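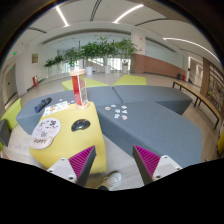
2 min read

Danside library to close its ground floor for heating works

The ground floor of Danside Library will close for 31 days from the start of December while the heating and ventilation plant is replaced. The first floor will stay open at its normal hours, with access by the side entrance on Vasmont Road.

The work covers the removal of two gas boilers, the installation of air source heat pumps on the flat roof and the replacement of all ground-floor radiators with larger units. Heat pumps supply water at a lower temperature than the existing boilers, so the radiators need a greater surface area to give the same output. Pipework between the plant room and the first floor was renewed during an earlier phase and will be kept.

The contract was awarded in November 2024 to Jakubowski Building Services, which carried out similar work at the Brillomholm sports hall. The contractor will also fit new controls, dividing the building into 7 heating zones. At present the whole library runs on a single timer, and the upper reading room is heated whenever the entrance hall is.

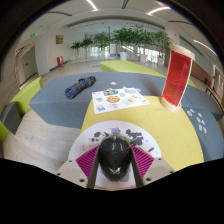
Nearly 3,000 items from the ground-floor shelves will be moved upstairs before the closure. These are mainly large print, local history and children's picture books. The remaining ground-floor stock will be covered in place and cannot be borrowed until the works are finished. Reservations on covered items will be held in the queue and will not lapse.

Returns can be made at the first-floor desk or at the Brillomholm branch. The outdoor returns box will be sealed, as the wall behind it has to be opened up for a duct. Loans of ground-floor stock due during the closure will be extended automatically – borrowers do not need to renew them. Items borrowed from the first floor keep their usual due dates.

The public computers will be out of use, apart from those already on the upper floor. Printing will be available from the first-floor desk only. Meeting room bookings have been transferred to Brillomholm where a room of equal size was free, and other bookings will be refunded in full.

The lift will remain in service except when the electrical supply is changed over. The date of the changeover has not been fixed and will be posted at the side entrance. Step-free access to the first floor will not be possible while the lift is off.

Some noise is expected from drilling in the plant room, which lies directly below the study area. The contractor has agreed to do the heaviest drilling before opening time. A crane will lift the heat pumps on to the roof, and the 600 mm strip of pavement next to the library railings will be fenced off on that day.

The ground floor will reopen once the new system has been tested and balanced. Reopening times will be shown on the library website and on the notice board at the side entrance.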